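Staston Site, Cell 2 Maintenance Meeting
Minutes, April 16, 2019

1. Previous minutes
Accepted. The December action on spare gripper fingers is still open with Levside.

2. Arm service
Joint backlash check done at 463 hours, no change. The cable on the outside of the arm is to be looked at every 200 hours from now on. Wrist bolts re-torqued. One had lost its paint mark and has been marked again.

3. Parts tray
The RAM clips were reprinted after the old set let the module tilt. Tray position was retaught and saved as program 47. Old program to be deleted once the night shift has moved over.

4. Approach height over the motherboard
Approach height raised by 30 mm so the fingers come down clear of the heatsink. Speed inside the case stays at the reduced setting until the next meeting.
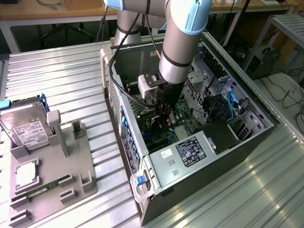 Hauksdóttir asked whether the tower should be clamped before the height is taught again, as a small shift on the table would throw off every point in the case. Agreed. Corent to quote for two side clamps.

5. Actions
Backup of program 47 to the site server. Clamp quote. Chase Levside on fingers.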